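I bought a dining table in February and I have been unwell ever since. A thread.

The old table was my aunt's. It was square, it was orange in the way that only pine from a certain decade is orange, and it wobbled. For years I fixed the wobble with a folded takeout menu. The restaurant closed. The menu stayed.

Then I went to a friend's place for dinner and his table had no corners. I walked around it twice without hurting myself. I own a hip that has met every corner in my apartment, so this made an impression.

I went home and typed "round table" into a search box. I would like that evening back.

First discovery: round tables are not all round. There is round, there is oval, there is "soft square," and there is a thing the Drellura catalog calls a "pebble." I have seen pebbles. None of them seated six.

Second discovery: the price goes up as the corners come off. I asked the man at the Drellura showroom about this and he said you're paying for the curve. I said the curve is where you took some table away. He went to help another couple.

The pebble was $1,737. I want you to know I sat at it for a long time, like somebody waiting for test results.

The showroom also had a model called the Privo, which came in one color, and the color was "Evening." It was black.

Let me talk about black tables, because I had opinions and then I had a sample board on my kitchen counter for a week, and now I have different opinions.

Glossy black shows everything. Fingerprints, crumbs, the ceiling light, your own face looking down at your cereal. I didn't need to be there for that.

Matte black shows less of your face and more of your elbows. Anything with butter in it leaves a mark that you can only see from the couch. You get up to wipe it and it's gone. You sit back down and there it is.
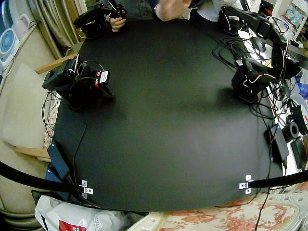

Does a matte black top need a special cleaner?
A damp soft cloth and a drop of dish soap will handle most of it, followed by a dry cloth right away. Skip anything that promises shine, unless you want one shiny patch for the rest of your life.

I learned that last part on the sample board, which now has one shiny patch.

Third discovery: everybody has a rule about table size and they all deliver it like scripture. Leave three feet behind each chair. Leave four. My neighbor says you should be able to carry a turkey all the way around. I have never carried a turkey anywhere.

My own method was to cut the shape out of newspaper and leave it on the floor. This works great. I recommend it. The only problem is that you start walking around the newspaper, and then guests walk around the newspaper, and at some point you are a household that respects newspaper.

At 60 inches across, the newspaper touched the radiator. I moved the newspaper over and it touched the bookcase. I briefly thought about who I'd be without a bookcase.

So, smaller. And secondhand, given what they charge for a curve.

Secondhand listings are their own kind of literature. "Some wear" means a dog. "Well loved" means two dogs. "Must pick up today" means a breakup, and you should bring a friend and not ask questions.

One seller listed a Nonel extending table and wrote "leaf not included, don't ask." I asked. He sent back a thumbs up and we never spoke again.

In the end I called Wim Willems, who has a workshop called Willems, so at least he's consistent. He refinishes old tables. I told him about the hip. He said, "How big are the corners on the one you've got?"

Reader, I had not considered the one I've got.

He charged me $200 to round the corners, sand off the orange, and fix the leg. The leg took him about as long as it takes to say "the leg." It was a loose bolt. I had been feeding that bolt menus.

He offered to stain it black. I thought about the butter. We went with plain oil.

My aunt came over to see it. She put her hand flat on it, looked at the corners, looked at me, and asked where her table was.

Junpei Sekiguchi, owner of the table with no corners that started all this, would like it noted that his came with the apartment and he's never liked it.

Anyway, I have a pebble-shaped piece of newspaper if anyone wants it. Some wear. Must pick up today.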